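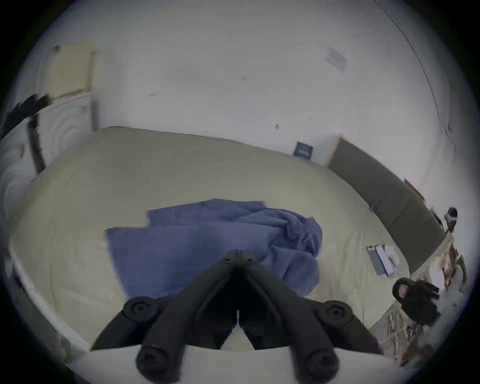 **Visits and open days**

# An afternoon at Lelodix, Fedivstead

Lelodix opened its doors to visitors in October and I went along with Hagos Mersha, who runs the repair bench at our club. The group was limited to 15 people and we were split up on arrival. Our guide was Hiwot Hailu. She looks after what the firm calls home tasks, meaning bedding, laundry and tidying up.

We started in the front office with tea and a short talk by Sosina Moges. The firm writes software for robot arms and buys the arms in. Most of the talk was about where the training material comes from. A person takes a gripper in the hand and does the job with it, and the recordings are used later to teach an arm. They had 2693 recordings of bedding tasks when we visited, of which 58 had been thrown out that month. Usually the fault was a bad start, with the operator already moving before the recording had begun.

After the talk we walked over to the bed room, as they call it. It isn't a lab. There is a big bed with a light-coloured sheet, pushed up to a plain white wall, with a grey padded headboard and a good deal of household stuff round the edges. I had expected markers on the floor and a fence. Hiwot said the team prefers rooms that have been lived in, as a tidy room teaches the software very little.

The task for the day was a blue blanket. It lay bunched up in the middle of the bed, and the operator, Nahom Ambaye, had to pick out an edge, pull it flat and fold it towards him. The gripper is black plastic with two jaws that meet in a narrow tip. Nahom works it one-handed and comes down on the cloth from above. He told us the first pinch is the hard part. If he takes too much cloth, the fold underneath comes along with it, and if he takes too little it slips out.

He did it 3 times for us. The second go went wrong at the corner and he carried on anyway - they keep the recoveries and mark them as such. Between goes he shook the blanket and dropped it again without looking, so that it never fell the same way.

Hagos asked how the software copes with things that have nothing to do with the task, such as the phone left lying on the bed near the headboard. The answer was that it has to learn to leave them alone. Nahom had once recorded a whole morning with a mug on the bedside and the arm later refused to start without one.
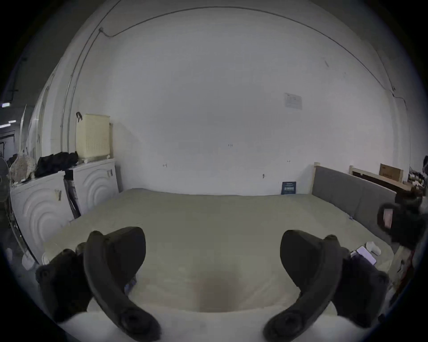

*Page last changed: 18 Feb 2022*

With the blanket off the bed you get a better idea of how much room there is to work in. The white machines stand side by side along the left, with a cream laundry basket on top and black clothes heaped next to it. Getting clothes from a pile into a basket like that one is the next task on the list, according to Hiwot. Dark clothing is expected to be difficult, as the edges are hard to pick out.

Visitors could then try the gripper themselves. I was given a pillowcase and managed to turn it over, slowly. It is lighter than I thought, but my wrist ached after a few minutes and I kept tilting it, which spoils the recording. Hagos did better than me. Lemlem Teshome checked our attempts on a screen in the next room and was polite about mine.

The last stop was the arm itself, in a separate workshop. It ran a program called Lestura and straightened a towel on a table. It was slow, with long pauses, and it stopped altogether when somebody walked behind the table. I would still have liked more time there, as we only saw a single run before the next group came in.

Practical points for members thinking of going:

- Places are booked by email through the Tesfamariam building office, not through Lelodix.
- The workshop is up a flight of stairs and the lift was out of use.
- Parking is on the street. We used the bus stop opposite the gate.
- Photographs are allowed in the bed room but not in the workshop.

I have the handout from the talk and can bring it to the next meeting if anyone wants to copy it.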